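Byline: Reece Hartley
April 13, 2024

What happened to our left arm (a fault report, sort of)

So this is my write-up for the second half of the automation module, and I'll say up front that it isn't the report I planned to write. The plan was a nice tidy thing on how well two small arms can sort and bag fruit. What you're getting is mostly the story of a gripper that wouldn't let go, what we thought was causing it, and what was really causing it. I've left the wrong guesses in because Dr Nwosu said she'd rather read those than a results table, and because there were a lot of them!

The task first. There's a basket of mixed fruit and a clear plastic bag, and the left arm takes a piece of fruit from one and puts it in the other. The right arm is supposed to help by holding the bag open. We drove the arms ourselves to collect examples, trained on those, then let the thing run alone. By the start of April we'd recorded 132 examples, which took ages, and the first solo runs were pretty decent (the lemon was always the easy one, don't ask me why).

Then came the bad run. The left arm picked up the apple, carried it over, pushed it down against the bag and just stayed there. The fingers kept squeezing. I was on the laptop and thought it was having one of its slow moments, so I sat and watched it for far too long. Then there was a smell, a sort of warm-plastic smell, and my lab partner hit the cut-off. When I put a finger near the gripper motor I could feel the heat coming off it. The apple had two flat dents in it.

Guess one was the power supply. We'd swapped to a spare from the Tismont lab that week, so it was an obvious thing to blame, and we lost a whole afternoon to it. I measured it at rest, I measured it with both arms moving, and it was fine. We put the old one back anyway and got the same stall on the fourth go.

Guess two was the cable. The purple one on the left arm has a big loose loop in it, and I was convinced it was snagging when the wrist turned and tugging on the plug. I taped it down. Then I taped it down better. It looked awful and it made no difference at all, so the tape came off again.

The third guess was mine and I was very sure about it: bad examples. I went back through the recordings looking for ones where we'd hung on to the fruit too long, and I found 9. Out they went, we retrained overnight, and the stalls got a bit rarer. I wrote "FIXED" in the notebook in capitals. Next morning it jammed on the first run. I've since crossed that out.

What we'd missed was in the settings for the gripper motor. There's a torque limit, and ours was meant to be 700, but after the Kukirine firmware update the left gripper had gone back to its default, which is a lot higher. The right one had kept its value. Nobody had compared the two. So on the left, when the fingers met something firm, the motor just carried on shoving. It heated up until its own protection kicked in, and once that happens it ignores every command you send it, including "open". The software never checked for the error, so as far as the program knew, everything was lovely.

That explains why the lemon was fine, by the way. It's narrower, so the fingers closed a good way before they met anything, and the model had learned a more relaxed grip for it. The apple is wide and hard and got the full force straight off.

We made two changes. The program now writes the torque limit to both grippers every time it starts, and reads it back, and won't go on if the numbers don't match. It also checks motor temperature on every loop and stops the arm if it climbs too high. I'd have liked a proper physical button on the bench too, but that has to wait for a parts order from Husidby. Until then the rule is that one person does nothing but stand by the cut-off.

Since then we've had one stall, and the program caught it and stopped. I'm still not happy with how the apple goes in, mind you.
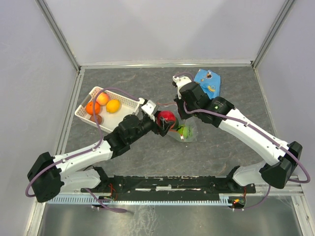 It tends to land on the bag and not inside it, so the next job is the approach angle, and I'd like to get a batch of new examples where we come in from higher up. I'll run the apple on its own until that's sorted and put the results in the appendix with the temperature logs.

Comments

gripper_gav: We had the exact same thing after an update, only ours reset the joint limits as well. Worth checking those while you're in there.

Maddy T: Laughed at FIXED in capitals. What temperature did you set the stop at?

Reece Hartley: @Maddy T still fiddling with it, it'll be in the appendix. @gripper_gav cheers, checking those next!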